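Hirnero Winter Seed Feeder
Hanging tube feeder with removable base, tray and pole kit
Page updated 1 Dec 2025

If you only have room for one feeder this winter, I'd make it this one. The Hirnero is a plain clear tube with a metal cap, a metal base and four perches, and it does the two jobs a winter feeder has to do: it keeps the seed dry and it comes apart for washing. I've run one outside my kitchen window through three cold seasons now, and I still get a silly amount of pleasure out of filling it up before breakfast and watching the chickadees argue over the top perch.

Our lending shelf has carried the feeder since September, along with the pole kit and the catch tray. You can borrow the full set for the season or just try the tube for a couple of weeks and see who turns up.

What's in the set
Feeder tube, clear, 12 inches long
Twist-off metal base
Cap with sliding wire hanger
Catch tray, screws on under the base
Three-piece pole, 80 inches tall when assembled
Squirrel baffle and clamp
Long-handled bottle brush
Lidded seed container and scoop 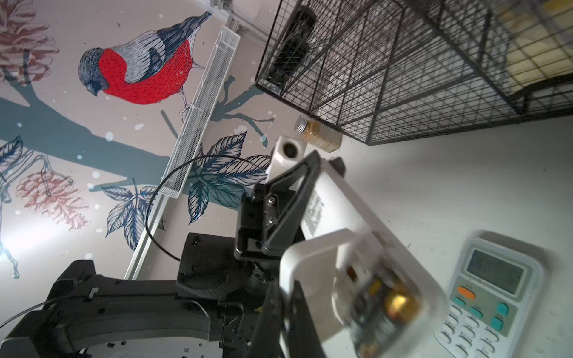 White container with a translucent lid.

Filling it
The cap slides up the hanger wire but doesn't come off it, so you can't drop it in the snow (I dropped the cap of my old feeder in the snow every single year and found it again in April). Lift it, tip the seed in with the scoop, slide it back down until it clicks. With thick gloves on it takes a little wiggling. A full load is about two days of breakfast at my place and closer to a week at Perla Maldonado's, where the birds have a row of crabapples to work on as well.

Black oil sunflower is the best all-around seed for it. Shelled sunflower hearts are wonderful too, and they leave far less mess under the pole, but they spoil faster in wet weather, so put in half a tube at a time. Safflower works. Nyjer doesn't - the ports are too big and it just pours out onto the ground. Whole peanuts won't come through at all. Please don't put suet pieces in the tube either. They soften on a mild day and glue everything together, and the person who borrows it after you will be out there with a butter knife.

Keep your spare seed somewhere cool with the lid on tight. A garage is fine, a warm closet is asking for moths.

Putting up the pole
The three sections push together and lock with a quarter turn. The bottom one has a corkscrew tip, and this is the part I love, because you can get it into half-frozen ground by yourself. Put the crossbar through the hole and lean on it as you turn. If the ground is already solid, pour a kettle of warm water on the spot, wait a few minutes, and try again. Leobardo Arriaga has his standing in a big planter full of gravel on a second-floor balcony and it hasn't moved, even in the November winds.

Clamp the baffle with its wide side down, well above anything a squirrel can jump from. Fences, grills, porch rails and wheelbarrows all count! Give the pole a clear stretch of open ground on every side, with a shrub or a small evergreen a short flight away so the birds have somewhere to wait their turn.

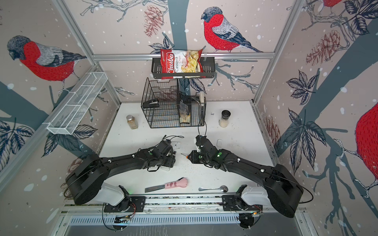
Windows are the other thing to think about. A feeder very close to the glass is safer than one halfway down the yard, since a bird leaving it hasn't picked up much speed yet. If yours has to go in the middle distance, put dots or cord on the outside of the pane. We keep rolls of window dots on the same shelf as the feeders and you're welcome to take one along with your set.

Cleaning
Every two weeks, please, and every week when it's mild and damp. Untwist the base, dump out the old seed, and run the bottle brush through the tube with hot soapy water. Then soak all the parts in one part bleach to nine parts water for ten minutes, rinse until you can't smell it, and let everything dry completely before you refill. The drying matters more than people think. I leave mine upside down on the dish rack overnight and put it back in the morning.

The perches pull straight out. Don't twist them, they have a little tab that snaps. Replacement perches come from Cerkeck and fit fine, though they're a slightly darker gray than the originals.

If you see a bird sitting puffed up at the feeder for a long time, with crusty or swollen eyes, take the feeder down right away, clean it and leave it down for two weeks. Do let us know as well, so we can pass the word to the neighbors who are feeding. 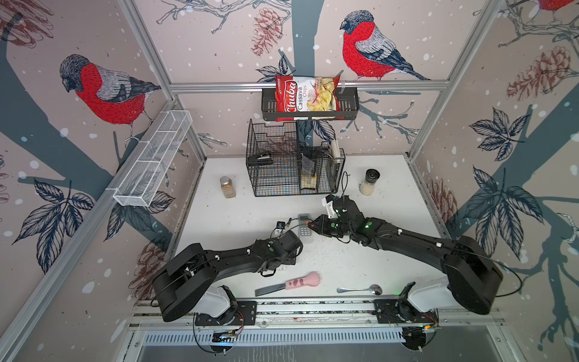 Robles Backyard Bird Club - Feeders and Equipment Desk

Who comes to it
Chickadees and nuthatches first, nearly always, and often the same day. House finches take over the perches once they find it and will sit there for ages, chewing. Cardinals are a bit big for the perches, but they're very happy on the catch tray, and that's the main reason I'd say to borrow the tray even if you don't care about the mess. Juncos clean up underneath. Berenice Quintero had a red-breasted nuthatch all last winter that would land on the cap while she was still holding the scoop, and she has been impossible to talk to about anything else!

New feeders can hang untouched for a week or more. Leave it up, keep the seed fresh, and scatter a small handful on the tray where it's easy to spot from above.

How it compares
We also lend the Rurkska hopper feeder. It holds more, it's roomier for cardinals and jays, and it looks lovely on a post. It's a lot slower to wash, though, and seed gets packed into the back corners when it rains sideways. Go for the Rurkska if you're away on weekends and want a bigger supply out there. For everything else I reach for the tube.

Borrowing
Loans run through the end of March and can be renewed if there's no waiting list. Bring the set back clean and dry, with the brush. Seed isn't included apart from one starter scoop, and you can keep the leftover if you open your own bag. Hryhorii Pasichnyk handles pickups, and Olesia Karpenko has the spare clamps and baffles if yours is missing one. Pole kits go out separately too, so ask if that's all you need.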